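Search this site
Search
2023-12-21
By Adhiambo Kioko and Baoshan Zeng

Lead distance and base stealing in the Nadley under-18 league: project report

1. Aim

The project tested whether a runner's lead off first base, measured at the pitcher's first movement, predicts the result of a steal attempt better than the runner's sprint time does. Coaches at Catterall, the club that let us use its match recordings, work mainly from sprint times when deciding who may run.

2. Data

We logged 144 steal attempts of second base. Pick-offs were left out, as were double steals and any attempt on which the catcher dropped the ball. Lead distance was read against the known length of the base path. Sprint times over 30 metres came from the club's January fitness test. Each attempt was entered by one of us and checked by the other, and where the two readings differed by more than 6 cm the clip was measured again. 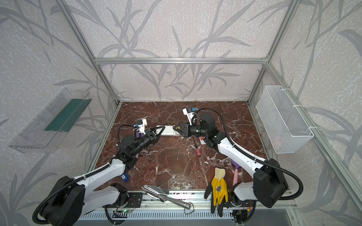 Victor Mbwambo objected at the interim review that a lead is worth little without the pitcher's delivery time, and that a slow delivery would make any runner look good. We accepted the point and added delivery time as a third variable. It was taken from first movement to the ball reaching the catcher's glove.

3. Method

A logistic model was fitted with success as the outcome. The model was then refitted on 2,000 resampled sets to get a range for each coefficient. Left-handed pitchers were treated as a separate group, as they face first base and hold runners closer.

4. Results

Delivery time had the largest effect. Lead distance came second, and its range stayed clear of zero for right-handed pitchers only. Sprint time added little once the other two were in the model. The left-handed group was too small to support any claim.

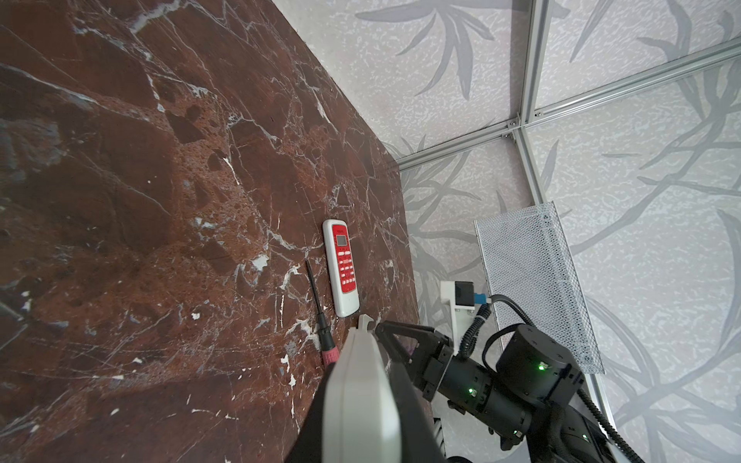
Laurinda Amaral asked whether the slower runners had only been sent against slow pitchers, in which case sprint time would seem to matter less than it does. The recordings cannot rule this out. Coaches choose when to send a runner, and we have no record of the signs given.

5. Further work

A second season should include catcher throw time, and the sprint test should be repeated mid-season. Lead distance at second base was logged but has not been analysed.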